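Speaker notes: The night the jaw kept closing
Wilwood workshop on small-scale automation, Sunday, July 21, 2024
Speaker: Nuria Ayele
Slot: 46 minutes with questions. Leave 10 at the end.

Opening (no slide yet)

Say good afternoon, give name and job. I run the handling cell at Wostari. We pick small wooden parts off a table and load them into a sanding fixture. One arm, one two-finger gripper, one operator on shift.

Say up front what the talk is. In June we had a gripper that closed when it had been told to stay open. A colleague had his hand between the fingers. He was bruised and went home early. He was back the next day. The talk is about why it happened and what we changed.

Muammer Akbulut is the colleague. He has read these notes and is fine with his name being used. He is in the room, third row unless he moves. He will take questions on the operator side.

Slide 1. The cell

Keep this short. People want to get to the fault.

The table is at waist height. There is a fence on three sides and a light curtain on the fourth. When the curtain is broken, the arm stops. Pause here, then say: the arm stops. The gripper was on a separate supply and a separate controller, and the curtain did not cut it. We knew that on paper. It was in the drawing. It had not been a problem in two years of running because the gripper sat open when the arm was stopped, and we had come to treat open as the safe state.

If somebody asks why it was wired that way: so it would not drop a part when the curtain tripped. That is a fair reason for a heavy part. Ours weigh less than an apple.

Slide 2. What happened

Go through it in order and don't skip ahead to the cause.

Late shift. A part had slid to the back of the table, out of reach of the pick routine. The arm went to the pick position, opened, and waited for the part sensor. No part, so it sat there. Muammer reached through the curtain to bring the part forward. The arm stopped, as it should. He had the part in his right hand and was passing it between the fingers when they closed.

The fingers pinched the side of his hand below the little finger. He pressed the stop with his left hand. The stop cut the arm, which was already stopped. It did not release the gripper, because the gripper holds its position when it loses power. He had to wait for a coworker to back the drive screw off with a hex key. The log says that took 55 seconds from the stop being pressed.

Give people a moment with that number. He had no way to free himself. 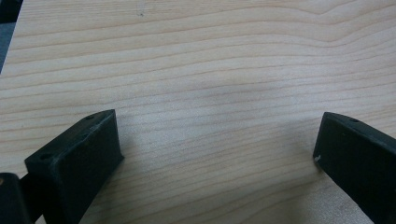 The open position is where our cell spends most of its idle time, and it is the position people reach into. Everyone in this room who has worked next to a gripper has put a hand there. I have. When we wrote the original risk assessment we scored the closing motion during a pick and we scored a dropped part. We did not score a gripper at rest with the arm stopped. There was no line for it on the form, so it got no score at all.

Slide 3. First theory (wrong)

We blamed the part sensor. The idea was that Muammer's hand had looked like a part, and the controller had closed on it. It made sense and we spent most of a day on it.

The log did not back it up. The sensor input stayed low the whole time. We put a gloved dummy hand through the gap over and over and never got a trigger.

Tell them we had already ordered a replacement sensor by then. It is still in its box in my desk.

Slide 4. What it was

The gripper controller is a Grolus unit. It gets its open and close commands over a cable that runs along the arm and flexes at the wrist. One conductor had broken inside the jacket, right at the wrist clamp. The outside looked fine. With the wrist at most angles the broken ends still touched. At the pick angle they touched some of the time.

Our program used one signal line for the command. High meant open, low meant close. So when the wire opened up and the line dropped, the controller read that as close, and it closed at the speed and force we had set for picking.

Say plainly that this was our choice. The controller supports two separate lines, one for each direction, and it ignores the command if both are low. We had used a single line to save an input for something else. I signed off on that. It is in the change record with my initials next to it.

Slide 5. Signs we missed

Three weeks before, the operators had written "jaw twitched" in the shift book. There are 2 entries. Both were closed out as "no fault found" after somebody cycled the gripper from the panel. Cycling it from the panel does not use the cable at the wrist, so that check could never have found this.

The clamp was also too tight. The cable had a flat spot in it. You could feel it with a thumbnail once you knew where to put your thumb.

Slide 6. What we changed

Read these out, they are short.

Gripper command now uses both lines. Both low means hold where you are.

The light curtain now cuts the gripper drive as well as the arm. We accept that a part may drop if the curtain trips at the wrong moment.

Closing force turned down to what the part needs. It had been left at the setting from a heavier job.

A release lever on the gripper body that works by hand with the power off, and can be reached with either hand. Soylu made the bracket for us.

The wrist cable is replaced on a schedule. The clamp has a spacer in it so it can't be overtightened.

A long hook hangs on the fence for parts that slide to the back. This was Muammer's suggestion and it gets used every shift.

Any shift book entry that mentions movement without a command now stops the cell until somebody has tested it with the arm at the angle where it was seen.

Slide 7. What is still open

Don't rush this one.

The lever works, but you have to know it is there. We have had two new operators since, and one of them could not find it when I asked. It is painted now. I am not sure paint is enough.

We have also not solved the case where the gripper is closed on something and the curtain trips. It holds, and for a part that is fine. For a sleeve it is not. The lever would free it, and we are looking at a spring return, but the one we tried made the grip too weak and parts slipped on the way to the fixture.

I would like to hear from anyone who has a spring return working on light parts. Ask the room directly, then wait.

Questions

Likely ones, with answers.

Was it reported? Yes, the same night, and the cell stayed locked out until the wiring was changed.

Was he at fault for reaching in? No. The procedure told him to break the curtain and clear the table by hand. He followed it.

Did the controller fail? No. It did what the line told it to do.

What did the fix cost? The wiring was a morning's work and a length of cable. The bracket was the expensive part.

If time is short, drop slide 3 and go straight from the log to the cable. Keep slide 5. Hand the microphone to Muammer for anything about the shift itself.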